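Kids' Corner > Machines > How Robots Learn

How does a robot learn to pick stuff up?

Short answer: examples. Lots and lots of examples.

Think about how you learned to hold a spoon. You grabbed it wrong. Dropped it. Watched a grown-up, tried again. After a long time your hand just sort of knew. A robot doesn't start out knowing any of that. It has motors and a camera and a computer, and none of those know what a spoon is.

So people collect examples for it. One example is one try at one job, saved from start to finish. What the camera saw, where the arm was, how wide the fingers were open, all of it, many times every second. Then the next try. Then the next.

At the Stukari workshop the first big job is called Rulard. It's a simple one. Reach down, close the fingers on a small thing, lift it. Sounds easy! There are 272 tries saved so far and the robot still needs more.

A lot of those tries don't happen in a real room. They happen inside a computer, in a kind of pretend world, like a video game with a robot in it. This is called a simulation (sim-you-LAY-shun). The computer draws the robot and the table and the thing to grab, and works out what happens when they bump. 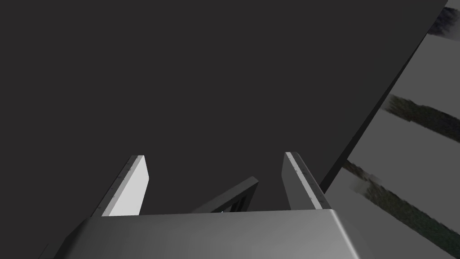

Why pretend? Well, a pretend robot can't break a finger. If the thing falls off the table you press a button and it's back. And you can run it all night with the lights off while everybody is asleep.

But pretend worlds are too neat. Real tables have crumbs. Real light changes when a cloud goes by. Real things are slippery or squishy or a bit bent. So the Stukari team mixes in real tries too, where a person moves the robot by hand control and the computer saves what they did. The hand control has 2 sticks and 3 buttons and it takes a while to get the hang of. First tries are pretty wobbly. Wobbly ones can be useful too, as long as they get the right label.

Oh yes, labels. Every try gets one. Did it get the thing? Yes or no. A try with the wrong label is like a spelling list with the words spelled wrong, you would learn it and then you'd be wrong on the test. So 2 people check each one.

After that comes the learning part, which is called training. A program named Imine goes thru all the examples and makes guesses. "If I see this, I should move like that." At first the guesses are awful. It compares its guess with what the example did, fixes itself a tiny bit, and guesses again. Over and over and over.

Then the big test — a thing it has never seen before, in a spot it has never reached for. If it can grab that, it learned something. If it only grabs things sitting exactly where the old ones sat, it was just copying. Back for more exampels, with the things moved around.

Try it at home: write down every single step for picking up an eraser. Give the list to a friend. They can only do what it says, nothing else. Did you remember to say "open your hand" first?

Next page: Petrenko, the arm that sorts socks.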